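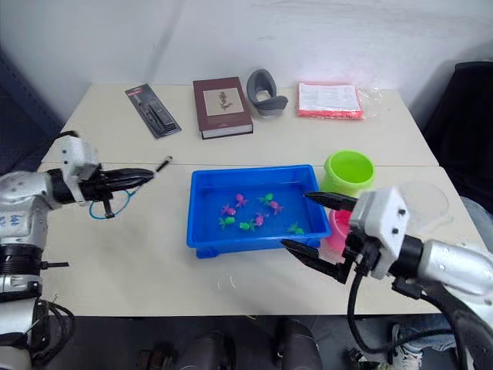
A maroon hardcover on a white table, beside a tool still in its blister pack.

I gave up on my reading goal in June, and I've read more since. The app wanted 45 books out of me this year. By 21 I was picking the skinny ones just to keep the little bar moving – pretty sad, right?

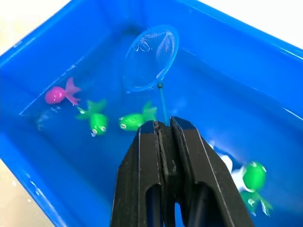 My friend Kenza Ait Brahim says a goal keeps her honest, and fine, good for her! But I spent roughly 30 minutes a night skimming a novel I loved so I could log it and grab the next one.
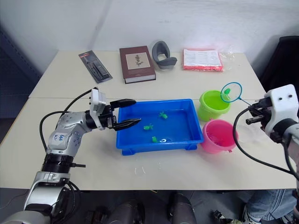
Slow reading feels like goofing off, and I think that's why we're so bad at it. Give me a blue tray of shallow water with three green toy fish floating in it and I'd happily stare for an hour, no score kept. I want books to be like that again. I'm on chapter two of a fat one right now, and I've been there all week.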